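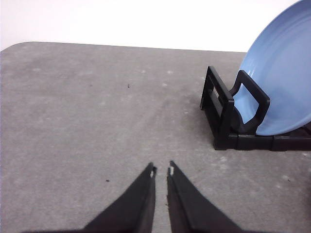 4 min read

How to read your home insurance renewal before it reads you

Your renewal notice turns up by email, usually at dinner time, and the premium has gone up. The covering letter thanks you for your loyalty. You have two choices now. You can sigh and let the direct debit do its thing, or you can put the kettle on and spend an evening with the document. I recommend the evening, although I admit I am fun at parties.

I did mine in March, on a three-bedroom weatherboard place in Cuvthorpe, and these are the steps in the order I wish I'd done them.

What you'll need

Last year's schedule, this year's schedule, a pen, and a phone with enough charge to survive the hold music. The schedule is the short document with your name and dollar amounts on it. The policy wording is the long one. You'll want that later, so keep it somewhere you can find it.

Step 1: Put the two schedules side by side

Most renewal notices show last year's premium next to this year's, but the comparison is often only the total. Go line by line: building sum insured, contents sum insured, excess, optional extras, taxes and levies.

Mark everything that moved. On mine, the premium was up $302 and the excess had gone from $500 to $800. The letter mentioned the first of these. The extra $300 of excess was on page four, keeping to itself.

If your excess has gone up and your premium has gone up as well, you are paying more to be covered for less. There may be a perfectly good reason. Write it down as a question for Step 5.

Step 2: Check the building sum insured

This number should be what it would cost to knock down what's left of your house, cart it away and build it again. It has nothing to do with what you paid for the place or what the bloke next door got at auction. Land doesn't burn down.

Insurers nudge the figure up each year to keep pace with building costs. The nudge is a guess applied to everybody, and it knows nothing about your new bathroom. Use a rebuild calculator (most insurers have one on their website), then use a second one from somewhere else, and see how far apart they land. If they disagree wildly, go back and check what you told each of them about floor area, slope and wall material. I had told one of them my house was brick. I have lived in it for years.

Include demolition, debris removal, architect's fees and council fees, unless your policy covers those on top. That's one of the things the long document is for.

Step 3: Do the contents properly, once

Walk through the house with your phone filming and open every cupboard. Say out loud what things are and what you think you paid. You will feel like a ridiculous real estate agent. Save the video somewhere other than the house.

Then look up the item limits in the wording. Jewellery, bikes, tools and artwork usually have a cap per item unless you list them separately. My friend Tobiloba Ogundipe, over in Mumville, found his bike was worth a good deal more than his policy's limit for bikes, and also that the policy stopped caring about it the moment it left the driveway.

Step 4: Look at the extras

Tick off what you're paying for against what you own. Motor burnout cover is sensible if you have a ducted system and a pool pump, less so if you have a fan. Accidental damage earns its keep in houses with small children. Cover for items away from home is worth pricing both ways.

I was paying for pool liability. The pool was filled in by the previous owner.

Read the definitions of flood, storm and rainwater run-off too — they are different things to an insurer, however similar they look from the top of a kitchen stool.

Step 5: Get two other quotes, then ring

Use the same sums insured and the same excess for each quote, or you're comparing apples with a bag of spanners. Save them as PDFs. Note anything the cheaper one leaves out.

Now ring your current insurer and ask for the retentions team. Be pleasant. The person on the phone did not set the price of roof tiles. Ask:

Why has the premium changed?
Why has the excess changed, and what does it cost to put it back?
Are there discounts I'm not getting, such as for deadlocks, a monitored alarm or paying annually?
Is this the best you can do against the quote I have here?

Then stop talking. Silence is uncomfortable and it is also free.

My call took two lots of hold music and one transfer. With the pool gone and the deadlocks on the record, the premium came down by $236, and the excess went back to where it had been. You may get less, or nothing, in which case you already have two quotes.

Step 6: If you switch, mind the gap

Start the new policy on the day the old one ends, get the confirmation in writing, and only then cancel the renewal. Check whether the new policy has a waiting period for flood or bushfire. Tell your lender if they need to know, and cancel the direct debit yourself.

Put a reminder in your calendar for three weeks before next year's renewal date. Mine says "pool???" and I've decided to leave it that way.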